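Sleeves, again

I have been back on clothing for a while now. After the cups and the drawers I thought it would be a rest. It was not. Ashok Prajapati wanted 200 good demonstrations of getting a knit top on and off a hanger before July, and I said yes without asking him what counted as good.

We do it by hand at Cundby, with the gripper held like a pair of salad tongs. Before that I spent a long stretch on the remote setup with Gaurav Chauhan, and my hands were always a little behind what I was looking at. With a stiff box you can live with that. With a sweater you squeeze, wait, and find you have the front and the back together.

Knits are harder than shirts. A shirt collar stays where you leave it, but ribbing gives when you pull, so the place you grabbed moves. My rule now is to take one fold, close slowly, and stop for a moment before lifting. Satish Pathak thinks the stop is a bad habit and that the policy will learn to stand there doing nothing. He may be right -- we are keeping both kinds and marking which is which.
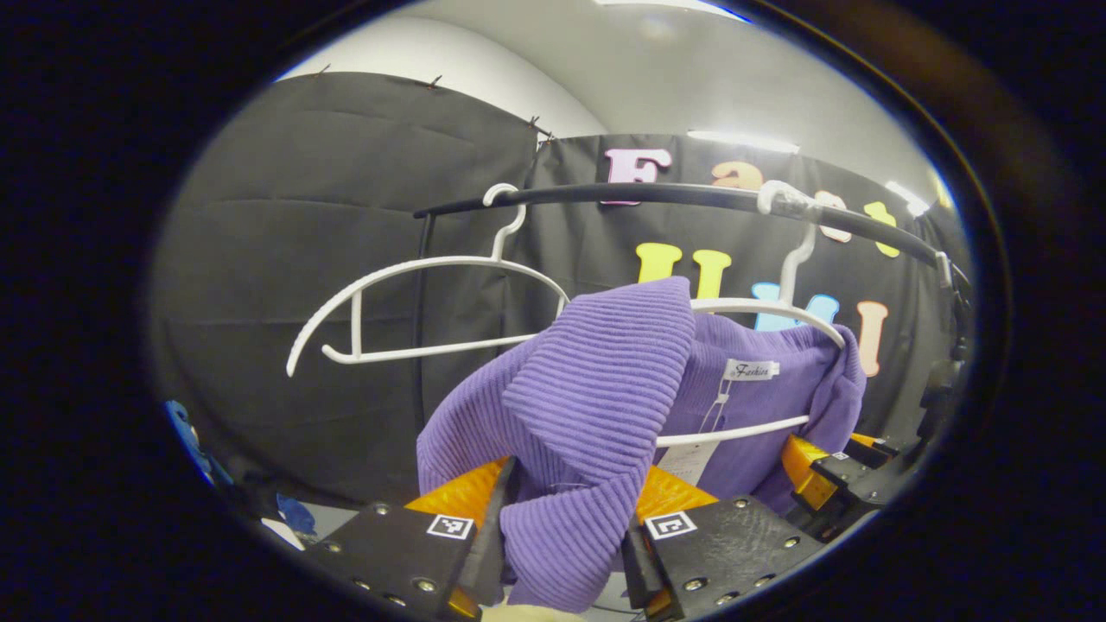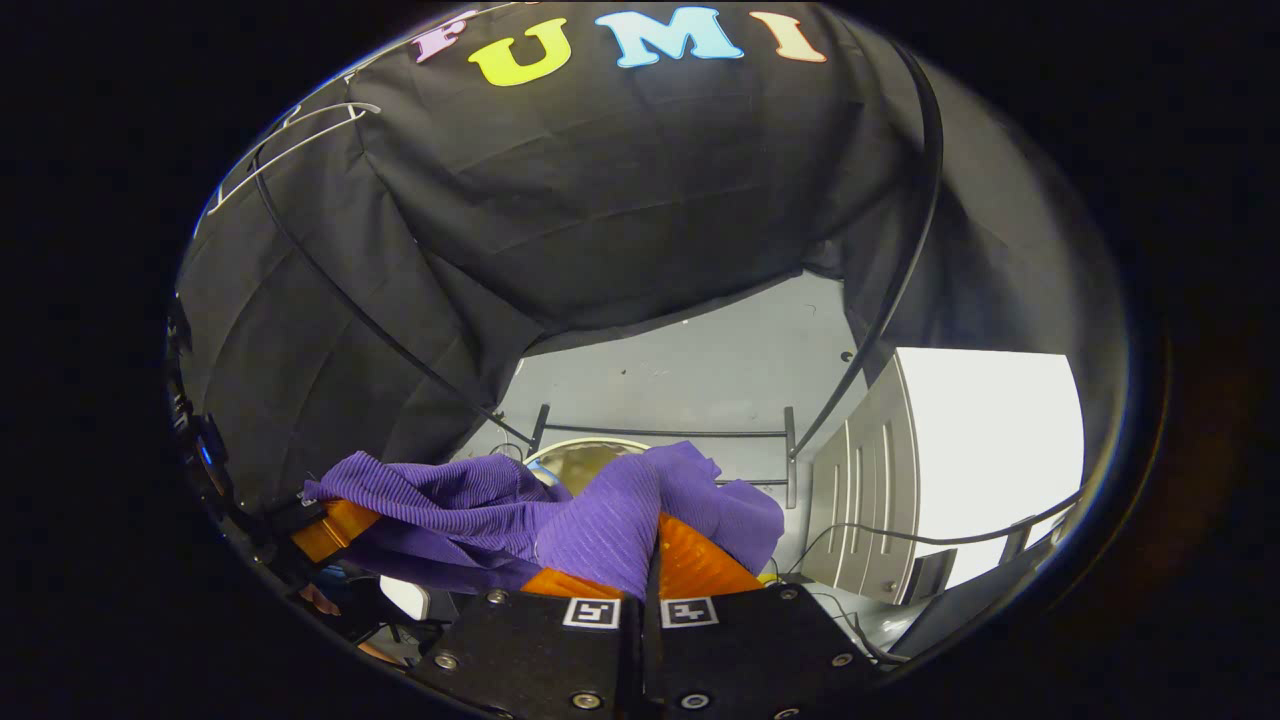 Purple knit, with the gripper in close.

The other argument is about failures. Agathe Huet throws out any take where the cloth slips. I would keep the ones where the person goes back and gets it on the second try, and I have 20 of those set aside in their own folder. She hasn't agreed to train on them yet.

My wrist is fine if I break every half hour. Next is the same task with the hangers spaced closer together, and after that Ashok wants to talk about socks.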